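**Is the Jateo wrist camera kit worth it for a beginner setup?**

posted by limthorpe_garage, June 10, 2025

I've got a secondhand arm with a two-sided gripper and I want to try simple block pushing and picking. Wivitside sells the Jateo kit (wrist camera, mount, software) for $510, and the camera alone is $434. I already have a decent webcam on a stand. Do I need the wrist view at all, and is the software worth the difference?

**kokkonen_fan**

I bought the full kit in March and I'd buy it again! My webcam was fine for getting the arm over the block, but the last inch was guesswork – the gripper kept hiding the thing I wanted to grab. With the wrist view I can see how the fingers line up with the block's faces. The calibration routine took me 20 minutes, most of it spent hunting for a hex key. Keep your webcam though, you'll want both.

My test is a red block and a marker circle on a whiteboard. Clip the board down or it'll slide.

**mapleshop**

get the camera alone, the software is meh

**benchtop_dad**

Depends what you're comparing it to. The Kokkonen package I was quoted came to $3,060, so either Jateo option looks cheap to me. The mount is solid, but the manual is thin and I had to email Wivitside twice about cable length. Ask them before you order. Both views from my own whiteboard setup:

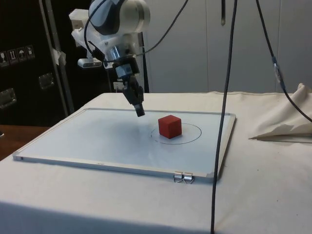
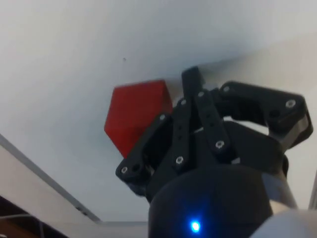

First one is the fixed camera, second is the wrist camera with the red block just left of center.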